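Workshop notebook, Tirkateo spelling unit
3 October 2023

Picked up where the June notes stop. The master word list is at 2,494 entries after merging the old Prelta list with ours. Far too long for one school year at home, even for a family that does spelling every morning. Spent the first hour marking words that appear in both lists under different rules ("friend" is under ie in ours and under odd words in Prelta). Kept our headings throughout. Where Prelta had a better sample sentence I copied it over and put a P in the margin column.

Duplicates and near duplicates removed: 449. Most were plurals and -ing forms that a child can build once the ending has been taught. I left in the ones where the spelling changes (run/running, city/cities). Baptiste wants those in a separate section. I would keep them next to the base word. Not settled. For now they are in both places and tagged so either set can be pulled later.

Order of units. The draft has silent letters before the long vowel review. Tried it at the Irnoler group this morning with the younger table and it was too early. They read "knee" and "knot" without trouble but on dictation wrote them with a plain n, and then a few started adding k to other n words. "Knest" for "nest" twice. Moving silent letters to after the long vowel review and cutting the first lesson to kn only. wr can wait a lesson. gh is going to the spring.

Dictation. Sentences over eight words are too long for this age. The children lose the end of the sentence and ask for it again, and by then the parent has forgotten which word was being tested. Rewrote the first set:

The knight has a cold.
I cut my knee on a rock.
Tie a knot in the rope.
Who is at the door?

The last one is review and should stay at the bottom of the page. The knight sentence may be a problem with gh postponed. Swap for "The knife is in the sink" unless somebody comes up with a better one.

Parent pages. Baptiste Lecomte read the parent page for unit one out loud to me, which was useful. It takes too long. A parent with a toddler on one hip is not going to read four paragraphs before a fifteen-minute lesson. New layout: what to get out, what to say, what to do if it goes wrong. The background on why the rule works goes in the back of the book for people who want it. I have redone units one and two this way and will do the rest once he has looked at them.

Paper. The Wako card stock feeds badly on the second side. The front prints fine, then the sheet curls and the back comes out slanted. Letting the stack sit overnight under the big dictionary helped a bit. Could also print single-sided and put the answers on their own sheet, though that makes the set thicker. Leaning that way anyway, as a couple of the older children have worked out that they can read the answer through the card if they hold it up to the window.

Length of the course. With the cut list and two days of review per unit it comes to 10 weeks for the first part. That leaves room before the winter break for families who start late or lose a week to colds. I do not want to fill the gap with more words. Free writing would be better, with the parent noting down misspelled words and bringing them back the following week. Need a simple page for that – date, word as written, word corrected, nothing else.

To do before next session:
Fix the order in the contents page, it still shows the old one.
Check every sentence in unit three against the cut list. I know "honest" is in there and it should not be yet.
Ask the Irnoler parents whether they want lined or blank dictation sheets.
Send Baptiste the new parent pages.
Find the June copy of the review games. It is not in the blue binder.

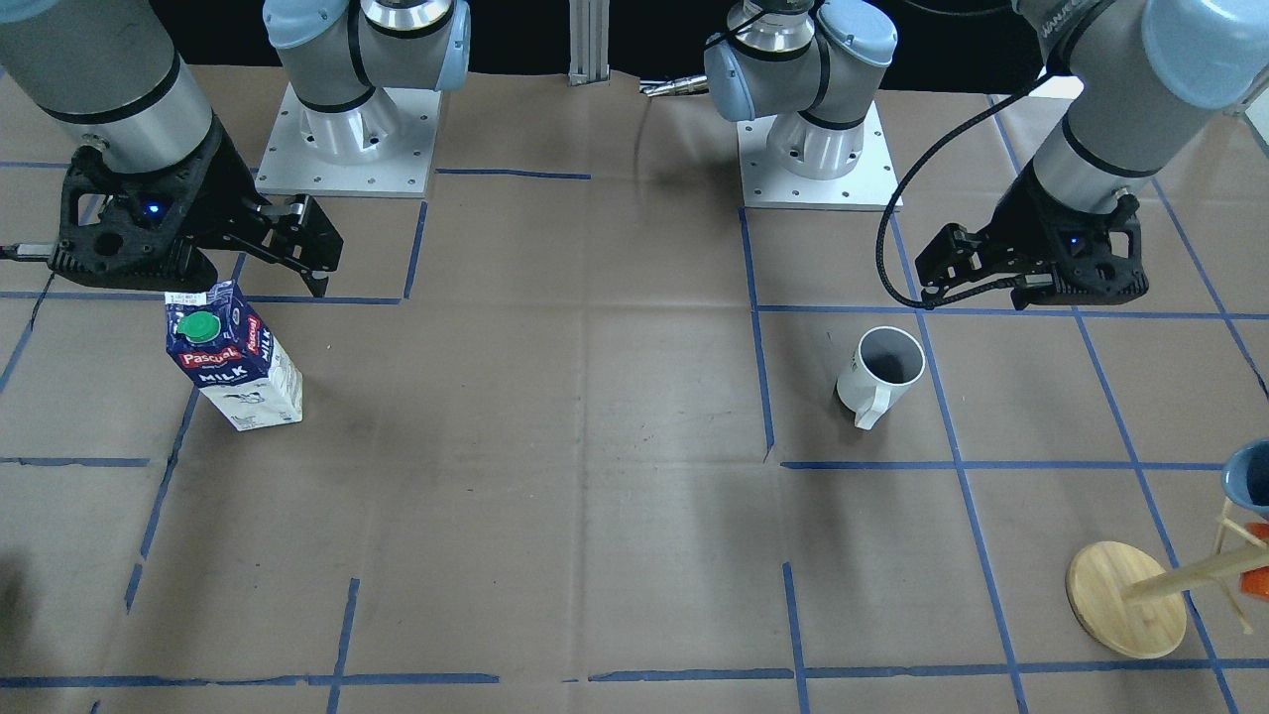 If the games do not turn up I will rewrite the matching one from memory and drop the bingo. The bingo took longer to set up than to play, and the grids would need new words now in any case.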